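Can I make sambar powder ahead and keep it through the summer?

posted by Mirnov, 24th March

Hi all! I finally got a little coffee grinder that I'm keeping just for spices, and I want to make one big batch of sambar powder so I'm not doing it every other week. My first try in February smelled amazing for ten days and then it was just... dust. I used 100 grams of coriander seed, a handful of dried red chilies, some chana dal, fenugreek, peppercorns and curry leaves. I roasted it all together in one pan (maybe that was dumb?) and put it in a jar by the stove. What am I doing wrong?

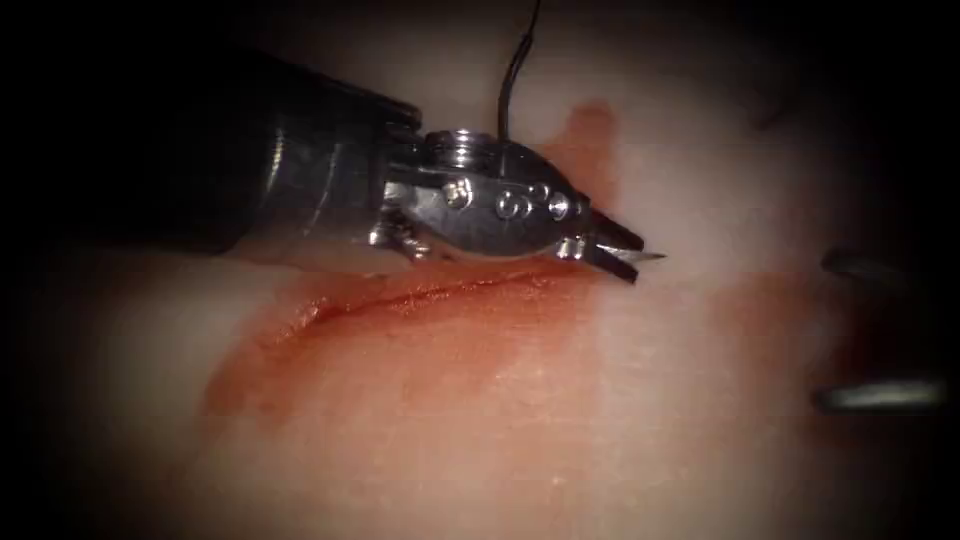 3 replies

Clandura
499 posts

Oh, I love this question! Two things jump out at me. Roasting everything together is rough on the fenugreek, it goes bitter while the dal is still pale. I do the dal first, on low, until it smells nutty, then coriander, then chilies, and the fenugreek gets maybe half a minute at the end. The curry leaves I dry on a towel overnight before they go anywhere near the pan (they have to crumble, not bend).

Second, move that jar! By the stove is warm and steamy all day long. Mine lives in the freezer in a zip bag and I keep a small jar in the cupboard for the week. Let it cool all the way on a plate after grinding before you close it up, or you'll get clumps.

Urero
157 posts

just buy it lol. the store stuff is fine if you add a little fresh coriander powder at the end

Abbasi
675 posts

I agree with Clandura on the freezer, but I'd go one further and freeze the roasted spices whole, then grind a few spoonfuls when I need them. It takes me two minutes and the smell is so much better. One more thing, I leave the turmeric out of the mix and put it in with the dal when I cook it. Also check how old your coriander seed is! I had a bag that was probably two years old and no amount of roasting was going to bring it back.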